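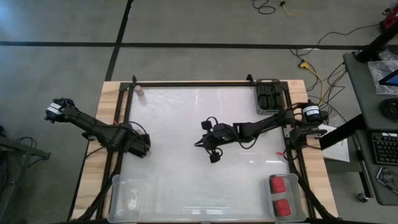

Example gathering at Nornport passes the 2,359 mark

The sorting bench at Nornport now has 2,359 recorded examples on file. The count is from the morning of Sep 27, 2024, and it covers only the runs that were checked and kept. Runs that were stopped partway or marked bad by the operator are stored separately and are not in the total.

For members who have not followed the project, the work goes like this. An operator drives the two arms by hand through a short task, such as picking up a part and putting it in a tray. The arm positions and the camera views are saved together for the whole run. The learning system, which we call Kutis, is then trained on the saved runs and tries the same task without an operator.

Nektarios Michailidis has been in charge of the bench since December. He changed the recording plan over the summer. Before that, operators repeated one task until they had a full batch, with the parts starting in nearly the same place every time. Kutis learned those starting places well and did poorly when a part was moved a few inches. Operators now shift the parts and the trays between runs, and they turn the parts to a new angle before each start. It makes each session slower. A session used to give us more usable runs than it does now, and we are fine with that.

The last batch had 345 runs in it. All of them were small-part runs: pick up one item, hold it steady, carry it over the table and set it down. Operators were asked to close the fingers on the sides of the part and to pause for a moment before lifting. The pause gives the reviewers a clear point at which to split the run into the reach and the carry.

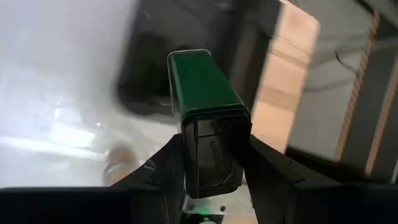

Glossy parts remain the hardest group. They slip more easily, and reflections change a lot from one wrist view to the next as the arm turns. Arnout Hendriks reviewed the batch and sent back more runs with glossy parts than with any other kind, mostly for a grip that shifted during the carry. He would like those kept as a set of their own, so that Kutis can be tested on spotting a poor grip. Nektarios agrees, and they will be labeled that way starting with the next batch.

Blur in the wrist views came up again at the review. Fast moves smear the background, and some operators had been told to discard any run where this happened. Please stop doing that. Kutis will see the same blur when it moves the arm itself. Discard a run for blur only if the part cannot be made out during the grip.

Labeling is done in Pakalix, as before. There are 3 fields to fill in for each run: the part, the starting side of the table, and the result. Leave the notes box blank unless something went wrong. Long notes are slowing down the export, and most of them repeat what the fields already say.

Two requests from the reviewers. Set the trays where you want them before you start recording, and keep your hands out of the work area until the recording has stopped. Several otherwise good runs were lost in the last batch when someone reached in early to reset a part.

The next batch will cover moving a part from one arm to the other. It needs 2 people, one to operate and one to reset the table between runs. If you want to take a session, write to Nektarios with the times you can do. New operators will get a practice session first, and those runs will not be counted.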